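Kesstead Fitness Room — Walk-Through Checklist With Comments
May 2019
Checked by: Fanni Balogh
Areas: cardio floor, free weights, stretch room, front desk

Marks: OK / FIX / WATCH. Anything marked FIX gets a tag on the machine the same day, not the next morning.

CARDIO FLOOR

1. Treadmills, emergency stop clips — FIX
Unit 7 clip cord frayed near the magnet. Still stops the belt when pulled, but cord wont last. Tagged. Spare cords are in the Irnora parts drawer.

2. Treadmill belts, centering and slack — OK
Unit 3 was drifting left in February, adjusted then, tracking fine now.

3. Heart rate grips — WATCH
Bikes by the window read low. Member with a wrist tracker got 28 beats higher than the bike showed. Wiped the contacts, tried again, better but not right. Put up the sign saying handle readings are a guide only.

4. Clearance behind treadmills — OK
Tape line still visible. Someone parked a rower over it, moved it back.

5. Bike pedals and straps — FIX
Left strap missing on bike 2. Two others stretched out. Order a set from Bivico, they take a week.

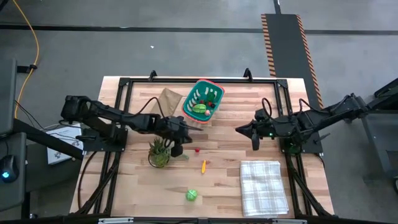

6. Trackers and chest straps on loan — WATCH
Sign-out sheet is a mess. People write first name only, or nothing. Straps come back and go straight on top of the clean ones. Need two containers at the desk, one clean one used, and they have to let air through or the straps stink by Friday. A plastic basket with slots down the sides, like the teal one with the red-orange rim, would do for the used ones. Get a different color for clean. Charging leads also need labels, three of them fit nothing we own.

7. Outlets and power cords, cardio side — OK
No cords across the walkway. Cover plate by the water fountain is cracked at one corner, not loose. Will look again next month.

FREE WEIGHTS

8. Dumbbell heads tight — FIX
One of the 35s turns in the hand. Pulled it AND its partner so nobody trains lopsided. Both in the back office with a tag.

9. Bench pads and bolts — OK
Adjustable bench pin sticks on the third hole. A little dry lube. Pad has a split seam underneath, doesn't touch skin.

10. Collars — WATCH
Short again. Spring ones walk off or get left on the bars in the stretch room, no idea why.

11. Squat rack safety arms — OK
Both seat all the way. Asked the evening group to please set them before loading, not after. They do it when I am standing there.

12. Cable machine — FIX
Broken strand showing 71 inches up on the right-hand cable, so that whole side is out of use till replaced. Machine is locked out with the pin removed. Please do not "just do light ones" on it. Echeverría has the work order, number 641, waiting on a date.

STRETCH ROOM

13. Mats — FIX
Several peeling at the corners, trip hazard. Worst ones thrown out. Wipe-down spray was empty, again.

14. Resistance bands — WATCH
Check for nicks near the handles, hold each one up to the light. The red light-tension bands are getting chalky. Replace before summer.

15. Foam rollers, balls — OK
One stability ball soft, pumped up, held overnight. Fine.

16. Mirror clips — OK
All tight. Bottom edge needs cleaning, thats not a safety thing but still.
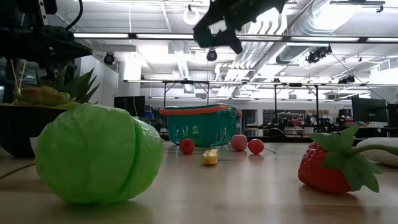

Light wood tabletop with green toy cabbage.

FRONT DESK AND GENERAL

17. First aid kit — FIX
Cold packs gone. Bandages ok. Eye wash expired, toss it. Restock list is taped inside the lid, please cross things off when you take them.

18. AED — OK
Green light showing, pads in date. Nothing stacked in front of it this time, thank you.

19. Exits and exit lights — OK
Back door sticks in damp weather but opens with a push. Asked the landlord to plane it. Asked twice.

20. Floor, wet spots — WATCH
Puddle under the water fountain in the mornings. Mat down for now. Plumber not booked yet — someone else will have to call, I'm out all next week.

21. New member intro sheet — FIX
Still says to warm up "as needed". Change to five minutes easy, every time. Also add a line about telling staff if you feel dizzy, and where the stop clip goes on. Half the new people leave it hanging on the console.

OPEN FROM LAST TIME
Locker room hook, loose — done
Fan guard on the big floor fan — not done, fan unplugged and in storage
Noise complaint, dropped weights — talked to him, better

Next check: same form, start with the cable machine and the unit 7 cord. Leave comments in pen, pencil doesnt scan.

F. Balogh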